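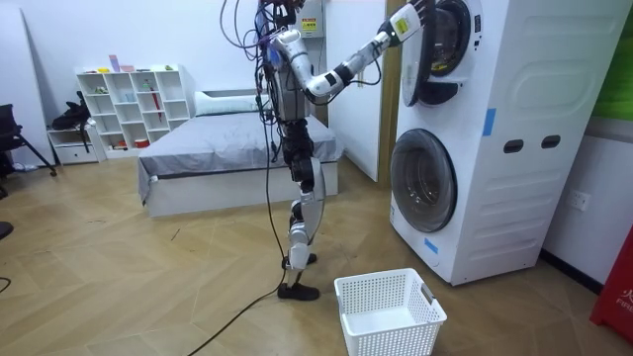
Braço estendido até à porta de cima, aberta.

28 de fevereiro, oficina

Baixo Jodent, ficha 234. O cliente queixa-se de trastejamento na corda Lá, entre o quinto e o nono trasto, e de um zumbido que desaparece quando toca com a mão na ponte.

Comecei pelo braço. Afrouxei o tensor um quarto de volta e deixei o instrumento repousar durante o almoço. O alívio ficou melhor, mas o sétimo trasto continua alto do lado dos graves. Com a régua curta sente-se muito bem o balanço. Bati-o com o martelo de nylon e não desceu, portanto a ranhura deve estar suja de cola antiga. Não o tirei ainda. Quero primeiro falar com Kazuhiro Matsuda, que fez o último serviço neste braço e talvez se lembre da cola que usou.

Depois a parte elétrica. O fio de massa da ponte estava apenas encostado, sem solda. Soldei de novo e o zumbido baixou bastante. Fica um resto de ruído com o volume a meio.

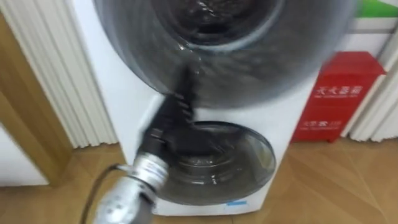 Segundo Kumiko Tanabe, o resto vem do potenciómetro e não do captador: ela já encontrou o mesmo defeito em dois baixos da Jodent e acha que não vale a pena rebobinar nada antes de trocar essa peça. Pediu também que eu meça com o cabo da bancada, e não com o cabo do cliente.

Medi com o nosso cabo e o ruído é igual. Encomendei à Dritard um potenciómetro logarítmico, de eixo curto. O captador da ponte fica como está por agora; se for mesmo necessário rebobinar, a bobinadora pequena só aguenta até 2000 voltas sem parar e será preciso fazer por etapas.

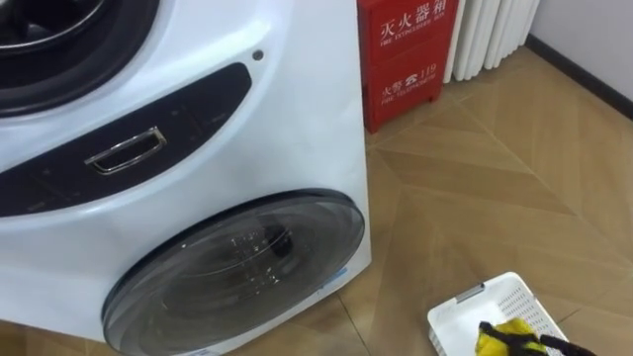
A pestana é de osso e está boa, com exceção da ranhura do Mi, que ficou larga demais para a corda. Enchi com pó de osso e cola fina, amanhã limo. Não gosto muito deste remendo — prefiro uma pestana nova — mas o orçamento aprovado não a inclui.

Falta fazer:
Trasto 7: tirar, limpar a ranhura, assentar outra vez
Limar a ranhura do Mi
Potenciómetro, quando chegar
Oitavas na ponte, com as cordas novas

Tetsuya, a lima de 3 mm não está na gaveta dela. Se a levaste para a guitarra da Oda, deixa-a por favor na minha bancada.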